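4. Tidying up: your first run

Right, chores! I'd love to say Skurkley can clear your kitchen floor by now, but start with small stuff in the simulator.

1. Open the Mornum tidy-up task.
2. Check that the fingers are open and clear of the pile.

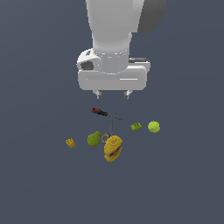 Render: Eynon simulator

3. Pick the tennis ball first – it's off to one side and easy to reach.
4. Leave the scissors till last.

Note: I gave it 184 goes at the ball before I trusted it with anything pointy.

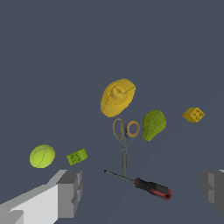 Fig. 2. Hat, scissors and screwdriver between tries

Caution: don't try this with real scissors yet. I certainly don't.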